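Ivden Woodwork Forum > Finishes and Maintenance
Topic: Refinishing a pale benchtop, oil or hardwax?

grainline_tas
Posted April 19, 2022
The bench is light timber, planked, and needs a new finish. It gets daily use with crockery. The old oil was sanded back to 120 grit in March and I have stopped there. I want to keep the colour as pale as possible. Candidates are straight tung oil and Lestik hardwax. Photos below. 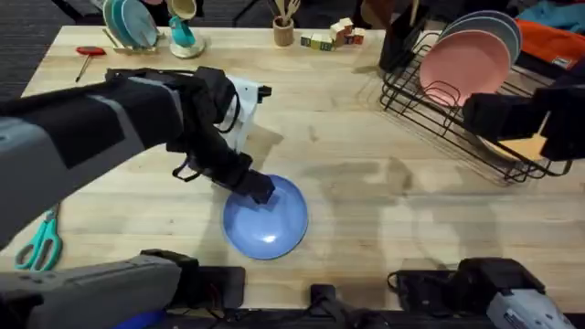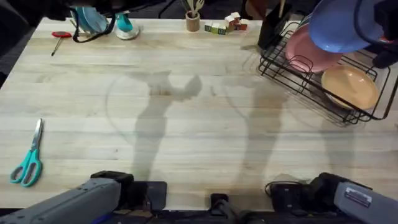 Pale timber top in both, blue plate and dish rack in the first.

Reply 1
mitre_box5
Tung oil will yellow it. On pale timber the shift is visible after the second coat and it keeps going for a year. Hardwax yellows less, and the Lestik range has a version with a small amount of white pigment. Go to 180 grit, no finer, or the wax won't key.

Reply 2
Toledo_Joinery
Disagree on the hardwax. It is fine until someone parks a wet rack on it. Water sits under the feet, the film lifts, and you get grey rings that need sanding out. Oil lets you spot repair in ten minutes. I have done 100 tops in oil and had 5 come back, all from owners who never recoated.

Reply 3
mitre_box5
You get grey rings with oil too. That is iron and tannin, or mould, and neither cares what the finish is. Put a tray under the rack.

Reply 4
grainline_tas
Tray is already planned. What coverage are people getting from the hardwax? The Motstead catalogue lists it as item 1297 in a 500 mL tin but gives no figure per coat.

Reply 5
offcut_bin
One tin did two coats on my kitchen bench with some left over. Apply it thin with a white pad, wait 15 minutes, buff off everything that will come off. Most failures I see are from a thick first coat that never cured.

Reply 6
Toledo_Joinery
Agree on thin coats. Do the underside as well. A top sealed on one face will cup, whatever product you choose.

Reply 7
grainline_tas
Underside is bare at the moment, so that goes first. I will run both products on an offcut and leave it by the window for a month before I commit.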